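Timestamp drift in paired gripper recordings
March 26, 2025

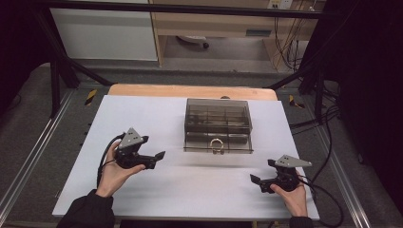

Both hand-held grippers, one in each hand, with the compartment box used for the drawer task.

The replay tool has been producing bad bimanual trajectories for a while. Single-arm episodes looked fine. Two-handed ones looked fine for the first few seconds and then the hands stopped agreeing with each other. I spent most of last week on it and the cause was duller than I had hoped, so these are mostly notes for whoever maintains the recorder after me.

Some context on the software. Plakell is our recorder. It takes the jaw width and pose from each gripper, plus the head camera, and writes everything to one log per episode. Gerside is the offline side: it reads the log, resamples every stream to a common rate, and writes out training chunks. The policy code never sees raw logs. Any error in the resampling step therefore ends up in the training set without a warning, and you find out about it when the arm pulls on a drawer it has not yet closed its fingers on.

The symptom

The drawer task is a good detector for this kind of bug. One hand steadies the box and the other takes the small ring on the front. The useful contact window is short. If the left stream is late relative to the right, the steadying hand arrives after the pull has begun, and a policy trained on that learns to pull an unsupported box.

I plotted jaw width for both sides against the head camera and marked contact by hand in a batch of 162 episodes. The right gripper lined up with the video everywhere. The left one lagged, and the lag grew with episode length. By the end of a long episode it reached 75 ms. A constant offset would have pointed to a transport delay. A growing one means two clocks, or one clock being read in two ways.

What I checked first

Cabling and USB bandwidth. I swapped the left and right cables at the hub and the lag stayed with the left stream. I then swapped the grippers themselves, and the lag stayed with the left stream again. That ruled out the hardware and left anything in the code that treats a left differently from a right.

Next was the pose filter. It runs per hand, with the same parameters, and its group delay is fixed. I turned it off and reran the batch. Noisier plots, same slope.

The cause

Plakell stamps each sample twice, once with the device counter and once with host time on arrival. Host time is jittery, so Gerside fits a line from device counter to host time and uses the fitted value. The fit is supposed to be done per device. In the version we were running, the fit was cached under a key built from device model and firmware version. Both grippers have the same model and the same firmware. The right one was processed first, its fit went into the cache, and the left one was handed the right one's clock rate.

The intercept was computed separately after the cache lookup, from the first sample of each stream. This is why every episode started out aligned. Only the slope was wrong, and two crystals of the same part number are close enough that short episodes hid it completely. Our test fixtures are all short episodes.

The key now includes the serial number. It is a one-line change, plus a migration that throws away every cached fit, which I would recommend over trying to work out which ones are valid.

Reprocessing

Raw logs keep both stamps, so nothing had to be recorded again. I reran Gerside over the full set of 1,013 two-handed episodes overnight. Afterward the residual between left contact and video contact was flat over episode length, and its spread was about 2 ms, well under the camera period. I would not trust hand-marked contacts to that level anyway, so I consider it zero for our purposes.

Single-hand episodes were not affected when processed alone. They were affected if the batch mixed left and right recordings, because the cache lived for the whole batch. I missed this on the first pass and had to reprocess those too.

Things I changed while I was in there

Fit residuals are now written into the chunk metadata. Previously they were printed at debug level and dropped. A bad slope shows up there immediately, as a ramp, and a loader can refuse the chunk.

The resampler no longer extrapolates past the last real sample of a stream. It used to hold the last jaw width for up to several frames, which made the ends of episodes look tidier than they were. Chunks are now cut at the shortest stream. We lose a little data at the tail – mostly hands moving away from the box, which was of limited use.

Pose interpolation is done on the rotation directly, with the sign of the quaternion fixed first. The old code interpolated components and normalized. At our sample rate the difference is small, but the sign flip was not handled at all, and I found it by reading the code, not by seeing it fail. I have not gone back to count how often it mattered.

There is a new test with two synthetic devices that share a model string and have different clock rates, run for a simulated ten minutes. It fails on the old code. It also fails if someone sets the cache key back to something convenient.

Still open

The head camera has its own clock and I am treating it as the reference for no better reason than that I can look at its frames. If it drifts against host time, all of the above is aligned to the wrong thing, consistently. For training this is harmless, since the policy gets camera and grippers in the same base. For comparing against the force log from Stoltov, which is stamped on a separate machine, it is a problem. I plan to put both machines on PTP in April and measure before deciding whether to change anything.

The second open item is the planner interface. Rajput, the layer that turns predicted gripper poses into arm motion, assumes both targets in a message are for the same instant. It has no field for anything else. With the old data that assumption was false and with the new data it is true to within the residual, but the message should still carry a stamp per hand. The change touches the controller's buffer logic, where late targets are currently discarded as a pair. I have a branch that discards them individually and it makes the arms fight over the box when one side stalls, so it needs a hold behavior before it can be merged.

Policies trained before the fix should be retrained. I would not bother fine-tuning the old checkpoints on the corrected chunks. I tried it with one and the early pull was still there, weaker, after a full run.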